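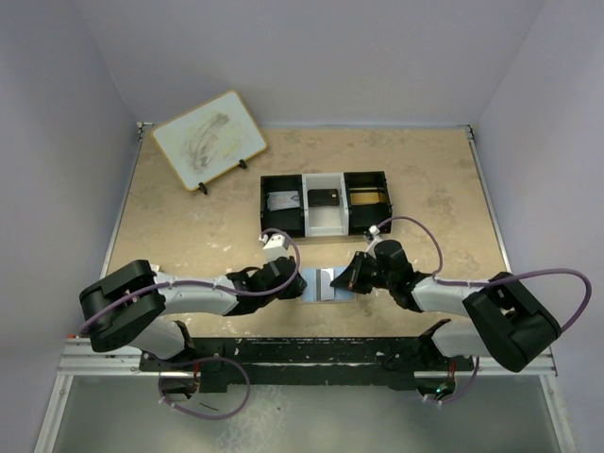 Lins, July

Equipment plan, speaker notes. Gonzalo Collado, Standeo.

Slide 1. Scope is one more two-arm bench, same layout as the current one. Request is for two arms, two grippers, a camera for each arm, mounting rail, table frame, walls. Software is excluded and sits in the Hendasex budget.

Slide 2. Task set drives the spec. Flat items: cards, a small notebook, a three-section tray. Payload is a minor line. Finger tips and reach over the tray decide which gripper we buy. Plaron quotes 25 days for grippers, longer for arms. Order arms first. 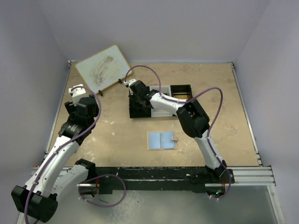 Fig. 2. Right arm over the tray organizer, open notebook in front.

Slide 3. Cables. Budget them as consumables. Cauã Furtado's parts list has 153 lines and cables and ties had been left off. Add spares for both arms. Pause here for questions on routing.

Slide 4. Tabletop. Replaceable panel, costed separately from the frame. Allow 200 hours of setup and calibration in the first year, charged to the project and kept out of the capital line.

Slide 5. Decision needed: approve arms and rail now, hold grippers until the finger test is written up. If asked about leasing, go to backup slide 2.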